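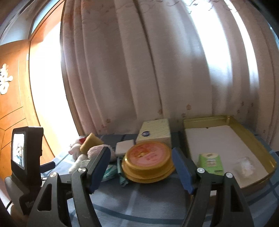
Woser is looking for people who drink herbal tea and are willing to write down what happens next, even when what happens next is nothing. We blend and sell dried herbs out of a former shoe store in Grandevdale, and for years our customers have been telling us that the evening blend helps them sleep. They may be right. They may also be people who have gone to bed early with a warm drink, which has a good record of its own. A round yellow tin with a pink-and-orange lid looks cheerful on a table and tells you very little about valerian, and we would like to know more than the tin does. So we are running a home study, and we need 31 participants for it, starting in October.

## What we are testing

Two blends, both caffeine-free:

- **Blend A** is valerian root, lemon balm and a little peppermint. The peppermint is there to apologize for the valerian, which smells like a gym bag with opinions.
- **Blend B** is chamomile, oat straw and the same amount of peppermint.

You will drink one of them for two weeks, take a week off, and then drink the other for two weeks. The bags are coded. You will probably guess which is which from the smell, and there is a box on the last page of the diary where you can tell us when you guessed. We tried to hide the valerian with licorice in an earlier version and ended up with something that tasted like a repaired road.

## What you would do

Drink one cup each evening, steeped for 13 minutes with a saucer on top. Yes, that is a long time. Roots are slow.

Every morning before 10 a.m., fill in one page of the paper diary. It asks when you went to bed, when you think you fell asleep, how often you woke up, and how you feel on a scale that runs from "fine" to "do not speak to me." There is room for notes. In the pilot, one person used this space to review her neighbor's dog, night by night, and those turned out to be some of our most useful pages.

Please don't start any other new sleep habit during the five weeks. If you have been meaning to buy a better mattress, wait until November.

## Who can take part

You should be 21 or older, live close enough to pick up your supplies in person, and be a so-so sleeper. Champion sleepers have nothing to show us, and if your sleep is truly bad you should be talking to a doctor and not to a tea shop.

We can't take you if you:

- are pregnant, trying to be, or nursing
- take sleeping pills, sedatives, anxiety or seizure medicine, or blood thinners
- have liver disease, now or in the past
- are allergic to ragweed, daisies or anything else in that family (chamomile is a cousin)
- work night shifts
- drink alcohol most evenings

If you take any other medicine, bring a list of it to your pharmacist and ask about valerian before you apply. "It's natural" is not an answer we accept. Foxglove is natural too.

## What you get

- $710 is what we would like to pay each of you. What we have is a $60 store credit and all the tea in the study.
- A copy of your own results, along with everybody else's with the names taken off.
- A bag of whichever blend you liked better. You can also pick neither and take the plain peppermint.

You can quit at any point and keep the credit. Just send back the diary, including the blank pages.

## Who is running it

Aled Owen looks after the study. He has been blending here since the shop opened and is the author of most of our labels, including the ones we had to reprint. Naseri, a small testing lab across the river, checks each batch of dried herb for identity and mold, and will be holding the codes so that Aled can't peek. Nobody involved is treating you for anything, and the results won't be used to claim that our tea cures insomnia – we couldn't legally say so, and we doubt it does.

## How to apply

Come by the counter and ask for the blue form, or mail a note to Woser, P.O. Box 2971, Grandevdale. Tell us your age, what medicines you take, what time you usually go to bed, and what time you tell people you go to bed. Include a phone number and a good hour to call.

Applications close at the end of August. We will call everyone who applies, in the afternoon, when we assume you are awake.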